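The Kitchen With No Oven

Saturday, June 30, 2018

We have been in the flat at Plelham for long enough now that I can no longer blame the boxes. The boxes are gone. What remains is a kitchen the width of a corridor, a hob with two rings, and a hole where the last people had an oven and took it with them, along with the lightbulbs and, for reasons of their own, the bathroom door handle.

A new oven would mean a new circuit, and the electrician from Horkamham quoted a sum that made me sit down on the stairs. So I have been cooking in a toaster oven since December, and I have opinions.

The first is that recipes lie about size. "One medium chicken" assumes a cavern. I now buy thighs. The second is that 80 degrees on a dial that small is a matter of faith, and the distance between golden and charcoal is one phone call from my mother. Biscuits do well. Potatoes do well if you cut them smaller than you think is decent. A Victoria sponge can be done one layer at a time, which takes all afternoon and leaves you with one layer by teatime if anybody else is in the house.
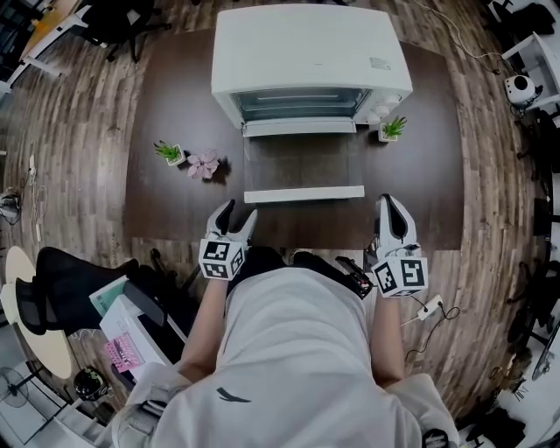

Anahera Hinds wrote to say I was making far too much of the sponge, and that a loaf tin, foil over the top for the last ten minutes, and a bit of patience would sort me out. She has raised 34 Christmas cakes this way, she adds, and only one of them had to be given to the ducks.

I have bought the loaf tin. The foil I had already. Patience I am waiting on, but the lemon drizzle came out on Thursday with a proper crack along the top and I ate the end piece standing up, over the sink, so as not to have to wash a plate.

Next week, lasagne, in a dish meant for pâté.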